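Guía rápida para los nuevos del club. Tarea: doblar prenda con la pinza de mano. Apuntes de Trinidad, pasados a limpio deprisa, perdonad las erratas.

**Antes de grabar**

1. Prenda extendida en la mesa, mangas fuera si las tiene.
2. Pinza abierta del todo. Abrir y cerrar un par de veces en vacío.
3. Carpeta nueva con vuestro nombre, NO en la de Haoran.

**El agarre**

Entrar con los dedos rectos, bajar hasta la tela y cerrar despacio. Pellizco pequeño, que quede tela entre las dos almohadillas. Si cogéis demasiado se hace un bulto y el doblez sale torcido.

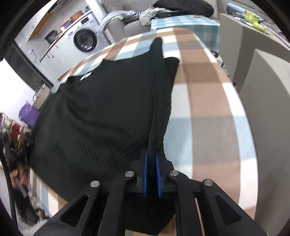
*Prenda negra sobre mantel de cuadros, pinza cerrada en el lado derecho.*

**El doblez**

- Levantar poco, lo justo para que no arrastre.
- Llevar el borde al lado contrario, sin tirones
- Soltar y retirar hacia atras, nunca de lado.
- Máximo 30 segundos por toma. Si se pasa, se repite.

Con ropa oscura, más luz. En abril perdimos 90 tomas por eso.

Al acabar: revisar el vídeo entero, borrar las malas y apuntar las buenas en la hoja Jarneck. Dudas a Trinidad o a Haoran, mejor por el grupo que por correo.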